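Wemdale Skills Lab users' group
Minutes, June 2025

I'm writing these up again, so please forgive the usual wandering. We met in the small seminar room, the big one having been taken over by the induction people. Present were Amedeo Costa (chair), Ryota Tanabe, Kazue Kamata, Yuto Matsuda and me, Kumiko Hattori. No apologies received.

Minutes of the May meeting were agreed once I'd fixed the spelling of Temitz, which I had managed to get wrong in two different ways.

1. Suturing sessions

Most of our hour went on this, and I enjoyed it! Kazue has been running the needle handling practice and she'd like everyone to slow down at the point where the needle is picked up. Her feeling is that trainees rush to the first bite and then spend ages fiddling with the angle. Ryota agreed, but he wants thread length settled too — he has been cutting his shorter and shorter and finds he tangles a lot less. Yuto prefers it longer for running stitches, and we went back and forth on that for a good while. We left it that single stitches get a short length and running stitches are up to whoever is teaching.

We talked about where the curve of the needle sits before it goes anywhere near the tissue.
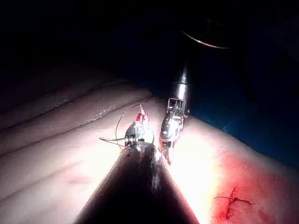

Item 1: curved needle held in the jaws, dark thread trailing to the left, second instrument coming in from above.

Amedeo asked whether the second instrument should be waiting that near or be parked farther back. Kazue likes it near, ready for the handover. I said I lose track of my own tips when both are crowded in, and Yuto said the same (thank you, Yuto). We're going to try it both ways at the next two sessions and compare notes.

Action: Kazue to write one page on needle pickup. Ryota to add his bit on thread.

2. Supplies

The Skukuno order came to $1,258, and we had $1,128 set aside, so we're over. Amedeo will ask if the rest can come out of next quarter. We have 124 packs of practice suture on the shelf and Yuto thinks that will carry us through the summer. The Prins pads are holding up fine and I'd be happy to buy them again.

Action: Amedeo to chase the money.

3. Booking

Sessions stay at 60 minutes. Ryota wanted 90 and got no takers. Please write your name on the sheet when you book and cross it off if you can't come — I had two blank slots last month that people would have loved to use.

4. Anything else

Yuto asked for a second stool at the far bench. I'll look in the storeroom.

Next meeting same room, if we can get it.

KH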